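Valgate students complete simulation stage of arm project

2026-07-02

Second-year automation students at Valgate College have finished the simulation stage of their manipulation project and will move to the laboratory arm next term. The module, led by Pallavi Rana, began in February with a single task: pick up a mug and place it on a dish.

Four students wrote the motion planner and the grasp controller. Each version was run for 264 trials in a simulated room, with the starting positions of the mug and dish changed between trials. The pass mark was set at 70 per cent. The final version reached 80 per cent, against 45 per cent for the first. 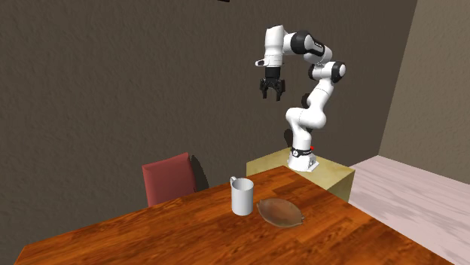
The simulated arm with its gripper open above the table, and the mug and dish below.

Most of the early failures came from the approach angle – the planner treated the mug as a plain cylinder and took no account of the handle. Nour Sabbagh and Kyu-ri Yeom rewrote the grasp selection so that the handle direction is estimated first and the fingers close across the clear part of the rim. Chae-won Ki shortened the planned path, and Hanane Bensaid wrote the scoring script.

"The dish is harder than it looks," said Bensaid. "A small error in its angle and the mug lands on the edge."

The code and trial logs are held on the department server under the project name Plerkum. Laboratory sessions will use the same scoring script, with the arm speed limited for the first set of trials.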